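Suporte > Base de chamados > Lavanderia e dobra > Rinutik

Chamado: shorts com cós elástico saem tortos da dobra
Unidade: Rirnville
Prioridade: 3
Status: resolvido

Sintoma: peças com elástico no cós chegam à pilha com uma perna mais comprida que a outra. Lote de 20 shorts da linha Rinutik. Camisetas do mesmo turno sem defeito.

Verificações

14:10 – Secagem descartada. O mesmo ciclo foi usado em peças sem elástico, sem desvio.
14:25 – Etiquetas conferidas. Tamanho único no lote.
14:40 – Dobra refeita com a peça solta sobre a mesa. O elástico recolhe, o tecido franze e a linha central sai do lugar. Defeito reproduzido.
15:05 – Dobra refeita com o cós esticado pelas duas pontas antes de assentar as pernas. Desvio eliminado.

Causa: referência de dobra tomada com o elástico em repouso.

Procedimento corrigido
1. Segurar o cós pelas duas extremidades e esticar até formar linha reta.
2. Abrir as pernas sobre a mesa, sem sobreposição.
3. Puxar para cima do tampo o tecido que passar da borda.
4. Alisar do cós para a barra e só então dobrar ao meio.

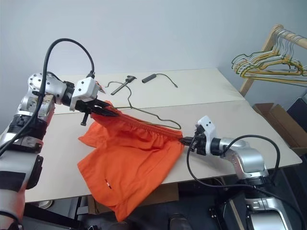 Fig. 1 – Passo 1: cós esticado entre as duas pontas. Parte do tecido ainda pende da borda da mesa (corrigir no passo 3).

Obs.: não compensar o franzido com ferro quente. Calças com cordão seguem a ficha Thaweesak, sem alteração.

Categoria: Têxteis / Dobra e acabamento

© Clorex Suporte Técnico | Fale conosco | Voltar ao topo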